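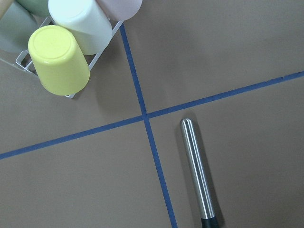
Two strips of blue tape on a brown tabletop.

# The dividend that was paid with new shares

My mother kept her savings in one place for most of her life, and when she finally bought shares she chose them for the dividend. She liked that a letter came in February and that the letter had a number in it. I have inherited the shares and also the habit of opening the letter standing up, in the corridor, with my coat on.

This year the letter from Isier said that holders could take the dividend in cash or in new shares. If you did nothing, you received the shares. I did nothing, as I suppose most people did, and afterwards I sat down to understand what I had received.

I owned 540 shares. The company offered 2 new ones for each 100 held, and fractions were paid out as a small sum. So I received ten shares and a bit of money which would buy a sandwich. The letter called this a reward for loyalty. It is a pleasant word and I don't want to be unfair to it.

But let us look slowly. When a company pays cash, money leaves its account and arrives in yours. The company is smaller by this amount and you are richer by it. When it pays in shares, no money leaves. The company is the same size as in the morning, only it is cut into more pieces. If every owner takes the new pieces, every owner has the same part of it as before.
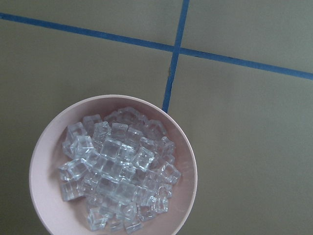

The difficulty begins when some owners take cash and others take paper. Those who choose cash now own a slightly smaller part of a company that has paid them. Those who choose paper own a slightly larger part. This can be a fair exchange, and it depends on the price at which the new shares are given. Isier set its price as the average of 16 trading days, and during those days the price was rising. The paper was therefore cheaper than the market, and the people who asked for cash paid for the difference without seeing any bill.

I had to read this part of the document several times. It was on a page after the photographs of the new warehouse in Wernmont.
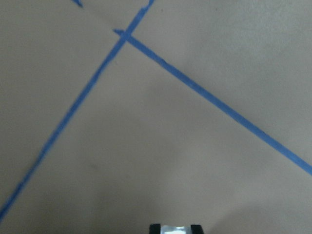 **MONEY & SAVINGS**

There is also the question of tax. In many countries the new shares are treated as income, though you cannot pay a tax office with shares. A small owner may have to sell some of them to pay for having received them, and the bank takes its fee for the sale. Please check the rule where you live, because it changes from one country to the next and sometimes from one year to the next.

Kirska, a smaller company which I also hold, stopped its dividend completely two years ago and wrote one plain paragraph to say that it needed the money for repairs. The share price fell the same morning. I was annoyed, but I understood the paragraph at the first reading, and I still have the shares.

If you receive a letter with such a choice, look first for what happens if you don't answer. Then look for the dates on which the price is fixed, and write down the last day for sending the form. Mine had to be at the bank by noon, and I found it under the telephone book one week too late.

*Butkienė writes on household money for this magazine.*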